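Skip to content Listings Sold Property Management News Contact

News > Out and About > Tratberg open day

Rommel and I drove out to Nedton on 18th May for the open day at Tratberg, the townhouse development going up on the old nursery land behind the rail line. We had three clients asking about it and neither of us likes talking about a place we haven't walked through.

Parking was on the grass off Raten Road. There is no footpath on that side yet, so if you go with a pram or a walker, ask to be let in by the north gate. The sales office is in a converted shed near the entrance. We signed in, got a map and a price list, and were told to look around at our own pace until the talk at eleven.

Tratberg will have 62 townhouses when it is finished. The first stage is 14 of them, in two rows facing a shared strip of lawn. Two were open as display homes, one with two bedrooms and one with three. The rest of the stage was locked up, though you could look in through the front windows.

The smaller display home is the better layout in our view. The kitchen is at the back with a door straight out to the courtyard, the laundry has its own window, and there is a proper linen cupboard on the landing. The second bedroom will take a queen bed if you don't mind walking sideways past one end of it. Storage downstairs is limited to the space under the stairs.

The larger one loses some of that to a wide front hall. Rommel measured the garage and got 3 metres across at the narrowest point, where the hot water unit is boxed in. A small hatchback will be fine. Anyone with a ute or a big SUV should bring a tape measure before they bring a deposit.
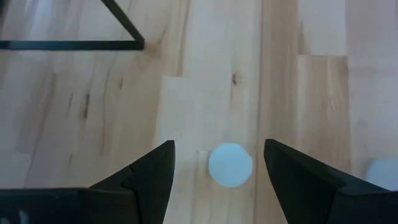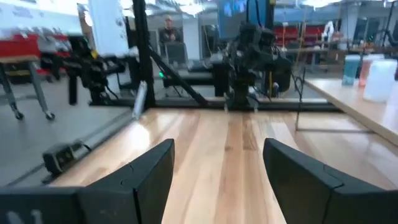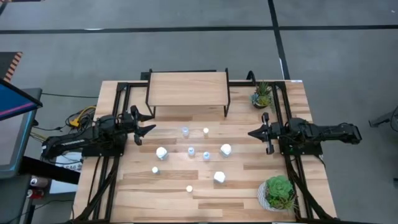 Kirsten Arsenault gave the talk on behalf of the developer, Fortin. She went through the staging, the body corporate and the building warranty, then took questions for the better part of an hour. Stage one is due to settle in December. Stage two goes on sale once two thirds of stage one is under contract, and she would not put a month on it.

Most of the questions were about body corporate fees. The figure quoted is $46 a week for a two-bedroom townhouse, covering building insurance, the lawn, bins and lighting of the shared driveway. It does not cover painting, which goes through a separate sinking fund. We asked for the draft budget and were handed a copy on the spot. Owners vote on the first full budget after settlement, so the fee could move either way.

A man near the front asked about train noise. The answer was that the bedrooms on the rail side have double glazing and the others don't. We stood in the upstairs bedroom of the larger home while a goods train went past and could still hold a normal conversation with the window shut. With it open we couldn't. Visit on a weekday as well if this matters to you, as the timetable is busier.

Pets are allowed with written approval. Short-term letting is not allowed at all under the draft by-laws. Investors should read that section closely, and also the one on visitor parking, where a car can stay for two nights and no longer.

A few things we would want settled before advising anyone to sign:

Who maintains the retaining wall along the northern boundary. The map shows it outside the title but the draft budget has a line for it.

Whether the footpath on Raten Road is the developer's job or the council's, and when it will be built.

What happens to the deposit if settlement runs past the sunset date in the contract.

Rommel has sent these through in writing and we will pass on the replies to anyone on our buyer list. We also have spare copies of the floor plans and the price list at the front counter. The display homes are open Saturdays and Sundays from ten until two, no booking needed. Wear flat shoes, the driveway is still gravel past the second row.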